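Grolldale packing shed – pre-season safety inspection
Site: Muñoz table grapes, Inetthorpe Road
Date of inspection: 23 August 2023
Next inspection due: January, before the main pick

1. Exits and walkways
Both side doors open fully – OK
Rear roller door – NEEDS WORK. Chain guide is bent and the door sticks at knee height. Prallville Doors have been rung and will quote.
Walkway lines – faded between the cool room and the loading dock. Repaint before staff start.

2. Fire
Extinguishers tagged and in date – OK, except the one beside the office, which has no tag at all. Replace it, don't re-tag it.
Hose reel – runs out and shuts off properly.
Exit sign over the south door – globe gone.

3. Floors and manual handling
Floor is sound. The drain grate near the wash bay rocks when stood on and wants a new seat.
Wooden crates – check each one for lifted nails, split slats and splinters before it goes into use. Anything doubtful goes to the repair pile and stays there until it's been fixed. Last year damaged crates were drifting back into the stack.
Stack height – no more than 5 high.
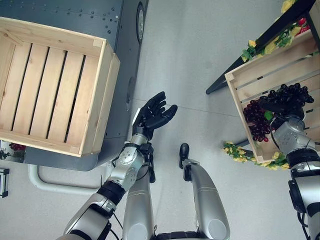 4. Electrical
Switchboard clear for a metre in front – OK on the day, but pallets were parked there at the last visit. Mark the floor.
Safety switches – push-button test done on all 3, all tripped.
Extension lead at the label bench – outer sheath nicked near the plug. Taken out of service and cut up.

5. Cool room
Inside release handle works with the door latched – OK
Door alarm – can't be heard from the dock with the fans on. Get a louder one or add a light.
Ice on the floor under the evaporator. Defrost timer to be looked at.

6. Forklift
Hour meter 2,333. Seatbelt and horn OK. Reversing beeper faint. Left rear tyre is chunking and should be changed before January.

7. First aid
Kit restocked, invoice 217. Eyewash bottles expired – two to be ordered.

Items 1, 2 and 5 to be closed out before the shed reopens. Copy kept in the office folder.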